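Cahier d'atelier - janvier 2026
Jeux en bois, retours et remise en état

Repris aujourd'hui le puzzle des chiffres de la série Ponia, resté sur l'étagère depuis l'inventaire de septembre. C'est le plateau rectangulaire en bois clair, avec les tuiles carrées qui vont par deux : un chiffre d'un côté, le même nombre de petits dessins de l'autre. Fiche 203 dans le classeur.

La demande vient de Stistdale. Ils veulent savoir si le jeu peut repartir en prêt tel quel ou s'il faut refaire des tuiles. Rhys Kingi a noté sur le bon de retour « rangement pénible, à revoir », sans autre précision. Je prends donc les choses dans l'ordre : le plateau, les tuiles, puis le rangement.

Table blanche du fond, passée au chiffon avant de commencer. Plateau posé à plat. J'ai d'abord regardé la colonne des petits chiffres, celle du 1, du 2, du 3 et du 4. Le 3 est imprimé en bleu-vert avec un fin contour foncé, dans la moitié haute de la tuile, et il se lit bien même de biais. Le 1 est rouge, le 2 rose. Au fond de cette colonne, le logement vide laisse voir le bois nu du plateau.

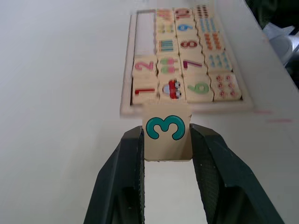
1. Les tuiles

Nettoyage au chiffon à peine humide, une face après l'autre, puis séchage à l'air pendant 20 minutes. Pas de produit : l'essai fait l'an dernier avec le nettoyant Gestevex avait terni une impression sur un autre jeu, je ne recommence pas.

Les bords sont à reprendre sur quelques pièces. Papier fin, deux passages, toujours dans le sens du bois. Ne pas toucher à la face imprimée. Le 6 vert clair accrochait un peu à l'ongle sur un coin, c'est réglé.

2. Le rangement

Ordre retenu : chiffres et dessins en colonnes alternées. Pour la première colonne, je pars du 4 jaune en haut et je descends jusqu'au 1 rouge. Les dessins correspondants vont juste à côté : trois crayons en face du 3, deux glaces à l'eau rose et vert en face du 2, la voiture rouge en face du 1. La colonne suivante reprend avec le 10 en haut, puis 9, 8, 7 et 6.

Je comprends mieux la remarque de Rhys. Un enfant qui commence par le haut tombe sur le 4 et le 10, et il faut remonter depuis le bas pour compter dans l'ordre. Ça se défend pour un jeu d'association, moins pour apprendre la suite. À discuter avec Sheehan, qui avait fourni le modèle de rangement.

Jeu entre les tuiles : correct. Le rebord tient bien l'ensemble. Une tuile mise de travers se voit tout de suite au 1, beaucoup moins sur les dessins ronds, où je me suis trompé de sens une fois.
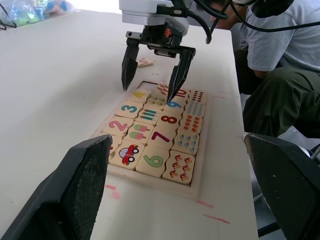 Le plateau Ponia, chiffres et dessins en colonnes alternées.

Temps passé : environ 91 minutes, ponçage compris - trop pour un seul jeu, mais les prochains iront plus vite maintenant que l'ordre est noté.

Reste à faire :
- coller un petit schéma de rangement au fond de la boîte (format carte, 18 cm de large au maximum)
- demander à Sheehan s'il existe une version avec le 1 en haut à gauche
- répondre à Stistdale : prêt possible, pas de tuile à refaire pour le moment
- reporter l'ordre des colonnes sur la fiche 203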